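Betreff: Re: [tombola-liste] Losverkauf im September, Gewinnplan
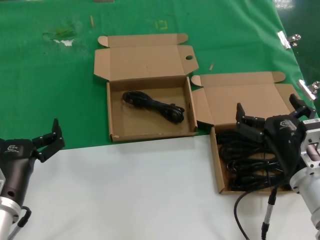
Liebe Liste,

ich antworte mal unter den jeweiligen Absätzen, sonst weiß am Ende wieder keiner, wozu mein Ja gehört.

Alina Lungu schrieb:
> wir haben letztes Jahr 1153 Lose drucken lassen und 900 verkauft.
> Der Rest liegt noch bei mir im Flur. Können wir die nicht einfach
> dieses Jahr weiterverwenden? Die Nummern sind ja noch gut.

Die Nummern sind noch gut, das stimmt, Nummern halten sich bei trockener Lagerung ewig. Leider steht auf jedem Los das alte Ziehungsdatum, und zwar groß, weil wir uns im Vorjahr beschwert hatten, dass es zu klein war. Ich sehe uns schon am Stand in Wustau sitzen und mit dem Kugelschreiber Jahreszahlen ausbessern. Außerdem ist die Genehmigung an die Auflage gebunden, und Lose aus einer abgeschlossenen Ausspielung haben in der nächsten Trommel nichts zu suchen. Also bitte entwerten und ins Altpapier, nachdem jemand die Restmenge aufgeschrieben hat. Die Differenz ist 253, ich habe es zweimal gerechnet. Falls im Flur eine andere Zahl liegt, möchte ich das vor der Abrechnung erfahren und nicht danach.

> Zum Gewinnplan: Petek gibt wieder den Hauptpreis und vielleicht
> noch etwas Kleines dazu. Von Usdale habe ich nichts gehört.
> Sollen wir die Zahl der Nieten erhöhen, damit die Preise reichen?

Nieten erhöhen kann man immer, das ist ja das Schöne an Nieten, die muss man nicht abholen. Nur: Im letzten Jahr war jedes siebte Los ein Gewinn, und selbst da hat mich ein Herr gefragt, ob die Trommel kaputt sei. Wenn wir auf jedes zehnte gehen, kaufen die Leute drei Lose und gehen dann zum Kuchen. Ich wäre dafür, bei 7 zu bleiben und die Auflage auf 900 zu senken. Mehr sind wir noch nie losgeworden, auch nicht in dem Jahr mit der Blaskapelle.

Bei Usdale rufe ich selbst an. Die haben beim letzten Mal Gutscheine geschickt, die nur in einer Filiale galten, die schon geschlossen war. Vielleicht ist es ihnen peinlich — mir wäre es das.

> Und dann noch die Frage, ob wir die Gewinnnummern vorlesen oder
> aushängen. Letztes Mal hat das Vorlesen ziemlich lange gedauert.

Aushängen. Das Vorlesen hat fast eine Stunde gedauert, und bei jeder Nummer mit einer Zwei darin kam aus der letzten Reihe »zwo oder drei?«. Vorlesen würde ich nur die 3 Hauptpreise, und zwar zum Schluß (ja, ich schreibe das noch so), damit überhaupt noch jemand da ist. Die Liste kommt an die Tür und am nächsten Morgen auf die Seite. Abholfrist vier Wochen, danach verfällt der Gewinn und wandert in die nächste Tombola. Auf diese Weise besitzen wir übrigens inzwischen einen Fonduetopf im dritten Jahr.

> Jemand hatte noch dieses System mit den Zufallszahlen
> vorgeschlagen, Ullumum oder so. Wollen wir das ausprobieren?

Ich habe mir Ullumum angesehen. Man gibt die Losnummern ein, drückt auf einen Knopf und bekommt die Gewinner als Tabelle. Das ist bestimmt alles sehr ordentlich. Es ist aber auch das Ende der Trommel, und ohne Trommel schaut uns keiner zu. Für die Ziehung braucht es etwas, das sich dreht, und ein Kind, das nicht hineinsehen darf. Wer die Software trotzdem will, möge das bis zur nächsten Besprechung hier begründen, dann stimmen wir ab und nehmen die Trommel.

Offen ist von meiner Seite noch:

Wer bestellt die Lose? Bitte gerollt mit Ring, nicht die gefalteten, die man gegen das Licht lesen kann.
Wer bringt das Wechselgeld mit? Letztes Jahr hatten wir um elf Uhr ausschließlich Fünfziger.
Wo ist der Schlüssel zur Kasse?

Bei der letzten Frage reicht mir auch ein sachdienlicher Hinweis.

Viele Grüße
Jochen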